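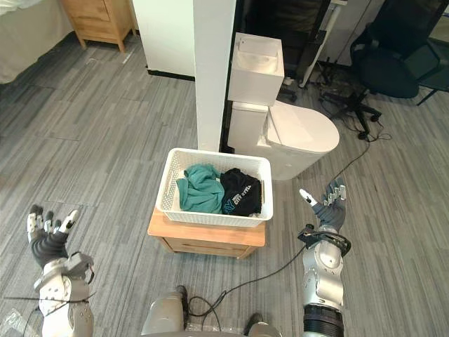 Anhang 1: WC mit Waschbecken auf dem Spülkasten, davor Korb auf dem Schränkchen

Ticket 612
Betreff: Pistora meldet jede Nacht Wasserverbrauch, Zähler steht aber still
Erstellt von: Kaja Vanags
Erstellt am: 8. Januar 2018
Status: in Bearbeitung

Hallo liebes Support-Team,

ich hoffe, ich bin hier richtig, im Menü gab es nur »Zähler« und »Sonstiges« und ich habe mich für Zähler entschieden. Wir haben seit Oktober euer Pistora-Modul auf dem Kaltwasserzähler und dazu das Funk-Gateway von Drekum, hat bis kurz vor Weihnachten auch wunderbar funktioniert. Seitdem bekomme ich jede Nacht eine Leckage-Warnung aufs Handy, meistens gegen halb drei, und ich bin langsam ein bisschen unausgeschlafen!

In der letzten Nacht sollen zwischen Mitternacht und fünf Uhr 216 Liter durchgelaufen sein. Die Warnschwelle steht bei mir auf 40 Litern, die habe ich nie verändert.

Was ich bisher probiert habe:

Modul vom Zähler abgenommen, Kontaktfläche abgewischt, wieder aufgeklickt (die kleine LED blinkt dreimal grün, laut Anleitung ist das in Ordnung). App gelöscht und neu installiert. Spülkasten kontrolliert, das war natürlich mein erster Verdacht. Unser WC hat das Handwaschbecken oben auf dem Kasten, das Wasser vom Händewaschen läuft also in den Tank. Hahn zu, Lebensmittelfarbe in den Tank, eine Stunde gewartet, keine Farbe in der Schüssel. Danach alle Eckventile zugedreht und schlafen gegangen. Um 2:34 Uhr kam trotzdem die Warnung, Grüße vom Handy.

Könnt ihr bitte mal in die Daten schauen?

Viele Grüße
Kaja Vanags

Antwort von Algirdas Kuusk (Support)

Hallo Frau Vanags, danke für die ausführliche Meldung. Bitte notieren Sie einmal abends und einmal morgens den Stand am Zählwerk selbst, mit allen roten Stellen. Außerdem brauche ich die Firmware-Version des Gateways, die steht unter Einstellungen > Gerät > Info. Bitte die Eckventile in dieser Nacht offen lassen.

Nachtrag von Kaja Vanags

So, erledigt. Ich war um elf im Keller und um sechs nochmal, im Bademantel, und der Zähler stand beide Male auf exakt demselben Wert, auch die letzte rote Stelle. Das kleine Sternrädchen hat sich in den zehn Minuten, die ich davorgesessen habe, kein bisschen bewegt. In der App steht für dieselbe Nacht aber wieder eine dicke blaue Säule. Da tropft also nichts, das Wasser gibt es schlicht nicht.

Firmware: 2.1.7. Das Update muss irgendwann im Dezember von allein gekommen sein, bestätigt habe ich jedenfalls nichts.

Was mir noch aufgefallen ist, vielleicht hilft es ja: Die Monatssumme stimmt! Ich habe sie mit meinem Zettel neben dem Zähler verglichen, da schreibe ich jeden Ersten den Stand auf (alte Gewohnheit von meiner Mutter). Insgesamt zählt das Modul also richtig, nur tagsüber fehlt dann plötzlich etwas. Gestern Nachmittag lief zum Beispiel die Waschmaschine, und in der App ist zwischen zwei und vier Uhr gar nichts eingetragen.
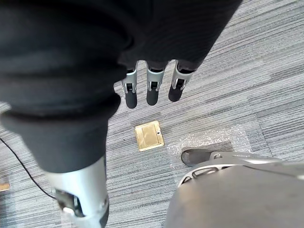
Anhang 2: Teppichboden, grau gestreift, davor schwarzer Stoffhandschuh und drei Finger

Das Gateway steckt im Flur, ein Stockwerk über dem Zähler, dazwischen liegt eine Betondecke. Empfang zeigt zwei von vier Balken. Früher waren es drei, meine ich, aber schwören würde ich darauf nicht.

Antwort von Algirdas Kuusk (Support)

Das mit der Monatssumme ist ein sehr guter Hinweis. Ich habe den Fall an Rūta Kairys aus der Technik weitergegeben. Könnten Sie das Protokoll exportieren (Einstellungen > Gerät > Protokoll senden)? Die Datei geht direkt an uns, Sie müssen nichts anhängen.

Nachtrag von Kaja Vanags

Protokoll ist raus. Beim ersten Versuch kam »Zeitüberschreitung«, beim zweiten ging es durch. Ich habe selbst kurz reingeschaut und verstehe nur Bahnhof, aber es sind genau 500 Zeilen und die älteste ist von gestern Mittag. Ist das so gedacht?

Antwort von Rūta Kairys (Technik)

Hallo Frau Vanags, ja, der Zwischenspeicher fasst 500 Einträge. Bei schlechtem Empfang sammelt das Modul die Messwerte und reicht sie später nach. In Version 2.1.7 bekommen nachgereichte Werte die Uhrzeit der Übertragung und nicht die der Messung. Bei Ihnen klappt die Verbindung offenbar erst nachts wieder, dann landet der Nachmittag komplett um halb drei. Bitte setzen Sie das Gateway versuchsweise näher an die Kellertreppe und starten Sie es neu. Eine korrigierte Firmware ist im Test.

Nachtrag von Kaja Vanags

Oh, das erklärt einiges, auch die Waschmaschine! Ich habe das Gateway jetzt mit einem Verlängerungskabel oben an die Kellertür gelegt. Schön ist anders, aber: drei Balken. Neustart hat zwei Minuten gedauert, die LED war erst orange und dann grün.

Erste Nacht: keine Warnung. Zweite Nacht: eine Warnung um 2:31 Uhr, diesmal mit 40 Litern, also gerade so an der Schwelle. Die dritte Nacht war wieder ruhig.

Zwei Fragen hätte ich noch. Werden die falschen Uhrzeiten nachträglich korrigiert oder bleibt der Dezember so krumm in der Statistik? Und kann ich die Warnung bis zum Update nur für die Nacht stummschalten? Ganz ausschalten möchte ich sie nicht, wir hatten vor zwei Jahren einen echten Rohrbruch.

Antwort von Rūta Kairys (Technik)

Stummschalten geht unter Benachrichtigungen > Ruhezeit, dort bitte »Leckage einschließen« anhaken. Die alten Werte können wir leider nicht umsortieren, die Summen bleiben aber gültig. Ich lasse das Ticket offen und melde mich, sobald die neue Version für Ihr Gateway freigegeben ist.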